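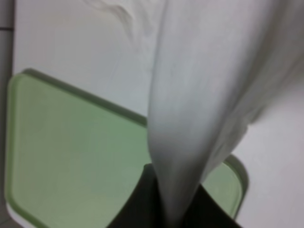 Stay for the second act

I have now seen the dance movie "Leltus" 3 times in a theater, and I'd go again tonight if somebody offered me a ride. My friends think I've lost it. They saw the trailer, decided it was one more story about a kid with a big dream and a mean coach, and stayed home. Their loss!

What they missed is Mimoza Stojanović, who plays the older sister. On paper it's a nothing part: she drives the car, she pays the rent, she gets maybe five minutes before the first big number. Then comes the bus station sequence, where she finally dances, in her work shoes, badly at first and then so well that the woman next to me grabbed my arm (a total stranger, and I grabbed hers right back).

I keep hearing that sequels and spinoffs have killed the mid-size movie. Maybe so. But director Kirsty Te Moana shot this one with 300 extras, most of them local dance students, and you can feel every one of them sweating in the finale. No quick cuts to hide the footwork. She puts the camera back where you can see whole bodies, the way the old musicals did, and leaves it there. More directors should try it.

Is the middle a little slow? Sure. The subplot about the landlord goes nowhere, and the coach really is just a mean coach. I didn't care by the time the drums came in.

It's playing on up to 400 screens through October, and the small ones are already dropping it for horror movies. So go soon, and go with a crowd if you can. Sit near the front, where the floor shakes a bit during the last song.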